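Teaching the arm: an afternoon with Iolo Lewis

Iolo Lewis starts most mornings by doing a job badly on purpose. He sits at a desk at Westari, puts his right hand around a controller the size of a torch, and steers a robot arm towards a tube it has picked up many times before. Then he drifts a little to one side, stops, and corrects.

"If all you ever show it is the perfect run, it has no idea what to do when it's a few millimetres out," he says. "So you go off a bit and come back. You do that again and again. It's not exciting to watch."

Lewis trained as a lab technician and spent six years moving liquids from one place to another before he moved to robots. He now leads the demonstration work at Westari, a small firm that sells automation to laboratories too small to buy a whole automated line. The product is called Gemero. It is an arm, a gripper and a set of learned skills, and most of those skills began with Lewis or one of his three colleagues doing the job first.

There are two ways to do that. The older way is to take hold of the arm itself and move it through the task, with the motors slackened so that it gives under the hand. The newer one is remote control, where the operator moves a controller and the arm copies.

Lewis likes the first for anything slow. "You can feel the weight of it. You know when you're near the end of its reach because it gets awkward, and you don't ask it to do something silly. The trouble is that your own arms are in the way of the cameras. The robot learns with you standing there, and then you're not standing there."

Remote control solves that but brings its own problems. The operator feels nothing through the controller Westari uses, which is an early model from a supplier called Holst. A tube that has jammed and a tube that is sliding home feel the same in the hand, and the only clue is on the screen. New operators push too hard in the first week, he says, and then for the second week they hardly push at all.

"I did the same. I bent a gripper finger on my third day. It's still in my drawer."

How many demonstrations does a skill need? Lewis does not like the question, but he answers it. The first version of the tube-moving skill was trained on 537 runs by hand. He had planned on 1,000 and stopped when the arm was doing what he wanted in the test set-up. A later skill, opening a hinged lid, took almost 500 and still isn't good enough to ship.

"People think the number tells you how hard the job is. It mostly tells you how tidy we were. If two of us do it differently, one from the left and one from the right, the robot sees both and tries to go down the middle. We lost most of June to that."

After June they wrote a sheet. It says which side to come in from, how high to lift before crossing, and when to pause. There are 31 lines on it, and a new operator is expected to read it before touching anything. Lewis wrote most of it and admits he has to look some of it up.

He is less strict about speed. Operators at Westari work at the pace they find comfortable, and the recordings are sped up later if the arm can manage it. An early attempt to set a target per hour was dropped. "We got the number and the runs were rubbish. People were dropping things and carrying on as if they hadn't. You'd only find out when you trained on it."

Every run is now marked by the person who did it, straight afterwards, as keep or throw away. A second person looks through the kept ones at the end of the day. Lewis does his share of the checking on the train home to Newport, and says he throws out more of his own than anyone else's.

Not everything is done with the real arm. Part of the work has moved into a simulator named Ferura, where the same controller drives an arm that exists only on the screen. A dropped tube costs nothing there and the bench can be put back as it was by pressing a key.

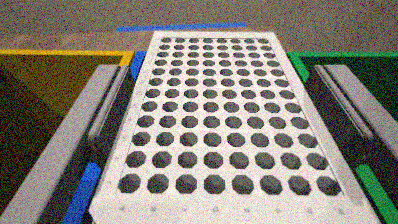

Practice in the simulator begins with remote control and a target that doesn't move. Lewis gives new people a whole session of getting the tip of the tool over a point, stopping, and backing away, before they are allowed to lower anything. He prefers to start them on a rack of ninety-six openings, twelve rows of eight, because it shows up a bad habit quickly. Looking along its length, the nearest row is wide and easy to judge, while the openings at the far end are squashed into small ovals close to the rim. "Everyone's fine at the front. Then they go to the back and they're one row out and they don't know it. I'd sooner they found that out in there." He tells them to move the view before they move the arm, and to do it every time, even when they are sure.

The simulator has limits, and he is quick to list them. Contact is the worst. Things touch and slide in ways that real plastic does not, and a skill learned only in Ferura tends to be clumsy when it first meets a real bench. Westari's answer has been to mix the two, with simulated runs for getting to the right place and real ones for the last centimetre.

He would like a controller that pushes back. Holst has promised one and he has tried it for an hour on a Saturday, at a trade show, with a queue behind him. "It was good. It was a bit strong. I'd want a week with it before I said anything else."

Asked whether he misses the lab, he says he misses the radio. Then he goes back to the hinged lid, which he has been showing the arm since nine that morning.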